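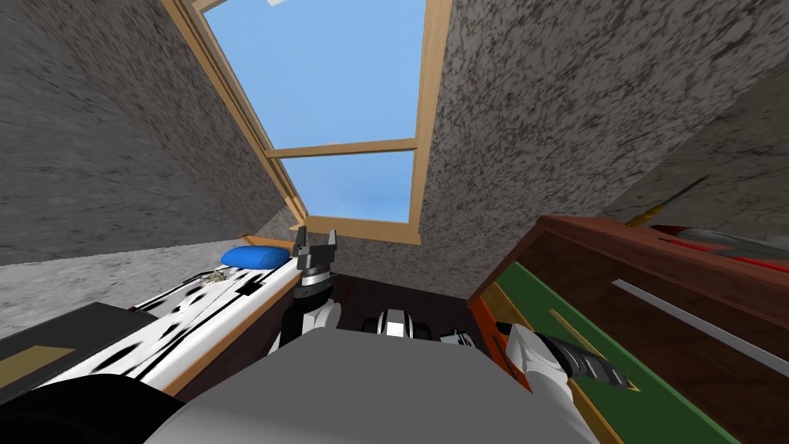
Skisari, November

Looking after the Taltirlow attic cell: your questions

Welcome, and thank you for all the messages! Taltirlow is our simulated attic, with the two-armed Tidimance robot set up between the bed and the big cabinet, and these are the things people ask us most once they have it running on their own machines.

How do I start the cell in the morning?
Open Nimri, load the attic and give it a minute to settle before you touch anything at all. Then bring up the head view and check that you can see both arms, the skylight and the long silver handle on the cabinet. If the grey of the robot's body has crept up over the handle, the head is tilted too low, so nudge it up a little and save the pose.

How often should I reset it?
We reset after every 300 runs, and always after a crash. Small errors in the joints do add up – we left one copy alone for 1,191 runs out of plain curiosity, and by the end the right arm was parking itself noticeably short of the cabinet.

The fingers look lined up from the head, but the grip keeps missing. What now?
Please don't go straight to the grip force, tempting as it is (we have all done it). Switch to the close view first and look at the gap between the fingertip and the thing you are after. With the yellow stick, the black finger can sit just below the lower end, very near, and it is hard to say from one still whether they touch at all. Step forward a few moments and look again, then shift the hand offset by a small amount and try once more.

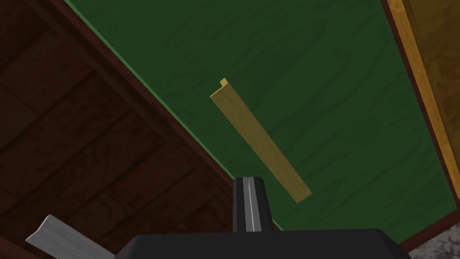 Can I move the furniture?
You can, though we'd ask you to save a copy first. The cabinet is the fussy one, as the right arm's resting pose was measured against its green front. If you do shift it, run the arm check again, which takes 11 minutes on our oldest computer and rather less on a decent one.

Where should the arms be when I save a new starting pose?
Wherever your task needs them, so long as both can be seen from the head and neither is pushed into the furniture. Lots of people like the left hand up and the right one over by the cabinet, and that works very nicely.

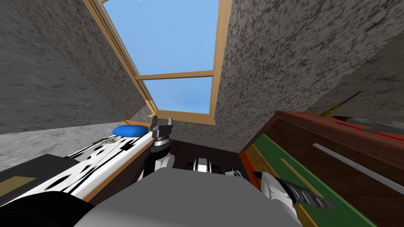
Head view in Taltirlow, with the left gripper raised near the foot of the skylight and the thin stick leaning on top of the cabinet.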